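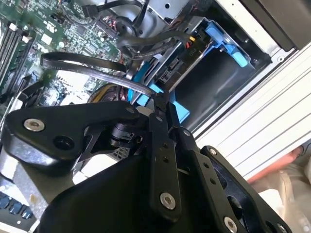

Wrist view over the open tower, with the gripper near the blue drive carrier.

Luvuvero Open Day Recordings

4 min read

Wrist-camera recordings and operator notes from the public demonstration at the Luvuvero workshop on 23rd August. The task shown to visitors was work inside a desktop computer: reaching into an open tower, getting hold of cables, and handling the plastic carrier that holds a hard drive. The set is small and was made in one day. It is shared as it was recorded, apart from the trimming described under Processing.

Contents

- `runs/` — 40 recorded runs, one folder per run
- `notes/` — operator notes, plain text, one file per run
- `visitors/` — wish list collected at the door, typed up, no names
- `CHANGES.txt` — what was changed between versions

Each run folder holds the wrist video, a file of gripper positions over time, and a short text file with the task name and the result the operator wrote down. There is no overhead video. We had planned one, but the stand would have blocked the walkway between the bench and the door.

Background

Luvuvero runs an open day once a year. In February the demonstration was planned as a sorting task with colored blocks, which is easy to watch and rarely goes wrong. The people at Prasinier, who take in old office computers for parts, asked if we would try something closer to their own work. They lent us the towers and a box of spare cables. Menon wrote the teleoperation software. Zirnley is the name of the recording tool and of the file layout used here.

The bench was open to visitors in the morning and again after lunch. An operator drove the arm by hand from a desk beside it, and the wrist video was shown on a large screen so that people at the back could follow. Most visitors watched the screen and paid little attention to the arm. Several asked for the view to be turned the right way up. It cannot be, as the camera moves with the wrist, and the tower shows up tilted in many of the runs.

Tasks

`reach` — Bring the gripper in through the open side of the case and stop near a part named by the operator. No contact is needed. This was the warm-up task and also the one we let visitors pick targets for.

`cable` — Take hold of a data cable and move it clear of the drive cage. The flat black SATA cables were the hardest thing we tried all day. They are stiff along one direction, they curl back when let go, and they are the same color as most of what is behind them, gripper included.

`carrier` — Close the fingers on the blue plastic carrier and pull it part of the way out of the cage. The bright color helps the operator a great deal. The metal cage around it leaves very little room for the finger plates, and in many runs one plate touched the cage before the other reached the carrier.

`plug` — Grip a small power connector and pull. We dropped this task after 2 runs because we were afraid of bending the board. The runs are in the set but should not be used to measure anything.

Results

The result in each text file is one of `done`, `partial` or `stopped`. The operator picked it right after the run, with people watching and asking questions, so treat it as a first opinion. `partial` was used freely. In the cable task it can mean that the cable was lifted and slipped, or that it moved but was still in front of the cage. The operator notes usually say which.

`stopped` means the operator ended the run. It does not always mean that something went wrong with the arm. One run was stopped for a fire door alarm, another so that a school group could change places.

Processing

The start and end of each run were trimmed to remove the arm at rest. Sound was removed from every video, since visitors could be heard talking. We went through all of the video once for faces and cut the parts where someone leaned in over the case. Where this was done, the position file was cut at the same place and the gap is marked with the word `cut` on a line by itself.

Video is stored at 20 images per second. The position file is written at its own pace and the two do not line up exactly. Use the time column to match them — the row number will drift.

Known problems

- The gripper takes up a large part of the view. When the fingers are deep in the case, the part being gripped can be hidden completely.
- Light changed during the day. The afternoon runs are brighter, and the bare metal in the cage shows glare in some of them.
- The finger opening is given from 0 to 99, where 0 is closed. In the first few runs of the morning the closed reading is slightly off, because the gripper had not been zeroed.
- Cables were not put back in the same place between runs. We meant to do this and gave up when the room got busy.
- Task names in the morning notes sometimes say `drive` where they should say `carrier`. The folder names are correct.

Suggested use

We use the set to check how well a program can pick out cables and connectors in a crowded case, and to show new operators what the wrist view looks like before they try it. It is too small for training a policy from nothing. It also has no measure of force, so it will not tell you how hard anything was pulled.

Visitor wish list

The door sheet asked what people would like to see the arm do next. The most common answer was screws, followed by putting the parts back in. Memory modules came up as well. We have tried those in the workshop since then and the latches are a problem for this gripper. Those tests are not included here.

Terms

Free to use for research and teaching. Please mention the Luvuvero open day if you show the recordings in public. The towers went back to Prasinier at the end of the week, so we cannot record more runs with the same machines. Corrections to the notes are welcome and go into `CHANGES.txt` with the next version.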